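Last updated November 17, 2023

## Two-arm cells at Silten: common questions

**Who can run a cell?**
Anyone on the Drandik sign-off list. If your name isn't on it, ask Achilleas Pappas. Watching someone else's shift doesn't count as training.

**How many box blanks go in at once?**
One in the work area between the arms. A second can lie flat near a side wall, as long as neither arm has to cross it to reach the first.

**Can both arms hold the same blank?**
Yes, for folding. Each gripper takes its own edge, and neither one pulls until both are closed. Keep the speed limit at 27 percent while they share a part.

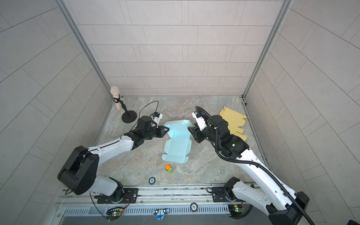
*Both grippers on a light blue blank, with the yellow one off to the right.*

**What if a crease tears?**
Stop, open both grippers and log the blank as scrap. Don't tape it and run it again — taped blanks fold differently.

**When can I reach in?**
Only with both arms stopped and the cell locked out. A pause on the screen is not a lockout.

**How often are the grippers checked?**
Every 200 folds, and at the start of each shift. Fingertips are next replaced in December.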